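Grallness Community Rooms – House and Supplies Meeting
Minutes, 21/02/2025

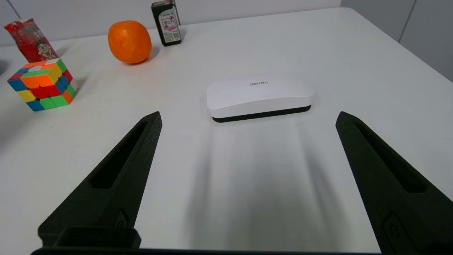 1. Supplies for the shared rooms. The meeting opened with the state of the two upstairs rooms and what is left out on the tables. Lucía Benítez went through the supply list line by line and asked that each room keep one set of board supplies, stored in the tray under the board. At present the erasers end up wherever people last sat down. The one with the white plastic top and black felt base was on the white table, along with a Rubik's cube and a red snack package, and it was agreed that it goes back to the tray. Games and puzzles go to the shelf in the hall. Food goes home or into the kitchen cupboard with a name on it.

2. Erasers and markers. The Cuadros room has been using paper towels on the board, and this leaves streaks. Agreed to buy 4 new erasers, two per room, and to ask Kevumero for a price on markers in boxes of 20. Black and blue only. Green was tried last year and could not be read from the back row. Felt bases to be brushed off outside the building at the end of each month – not over the sink.

3. Tables. Several members said the white tables are showing marker stains. The spray in the cleaning closet works on fresh marks but has not done much for the old ones. Lucía to try a different cleaner on the underside of one table first and report back. No scouring pads. Tables to be wiped and left clear after the last group of the evening.

4. Gavel room. The Gavel room is used mostly by the afternoon homework club. The club asked to keep a small box of puzzles and cards there between sessions. Approved, provided the box has a lid and fits on the bottom shelf. Snacks may be eaten at the tables, but wrappers are to go in the hall bin, as the room bin is emptied only once a week.

5. Budget. Spending on supplies so far this year is just over $100. The limit for the year is $300. The erasers and markers will come out of this amount. A request for a second whiteboard was held over to July, when the figures for the first half of the year will be in.

6. Labels. Short discussion on whether to label the trays and shelves. Two in favor of printed labels, one in favor of masking tape. Masking tape to be used for now.

7. Other business. The hall clock is slow again. The key to the cleaning closet is now on the hook inside the kitchen door.

Actions
Lucía Benítez – erasers, marker price from Kevumero, table cleaner test
Homework club – box with lid
All groups – clear tables before leaving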